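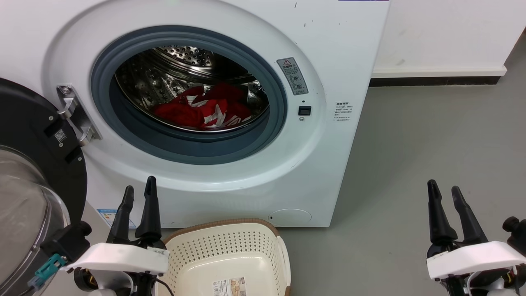 Low vitamin D and tired legs - how long before tablets help?
Posted by Stestulside, 2021-12-13

My blood test came back low for vitamin D and the doctor put me on a daily tablet. I have been taking it for 15 days and my legs still feel heavy by the afternoon. I'm 40 and I walk to work most days. Should I feel something by now, or is it too early? I don't get another blood test until June.

Roltodon
15 days is early. Levels usually take a couple of months or more to come up, and how you feel can lag behind that. Take the tablet with a meal that has some fat in it, as it is absorbed better that way. Don't double up on your own - too much vitamin D can raise your calcium and make you ill. Heavy legs can also come from low iron or a slow thyroid, so ask if those were on the same blood test. If it gets worse, or one leg swells or hurts, call the doctor and don't wait for June.

Thiele
Mine took all winter. I just kept taking them and forgot about it.

Givby
Get outside at lunch. Also check the label, my husband bought the wrong strength 2 times and we didn't notice until the bottle was nearly gone. The pharmacist sorted it out for us - no appointment needed.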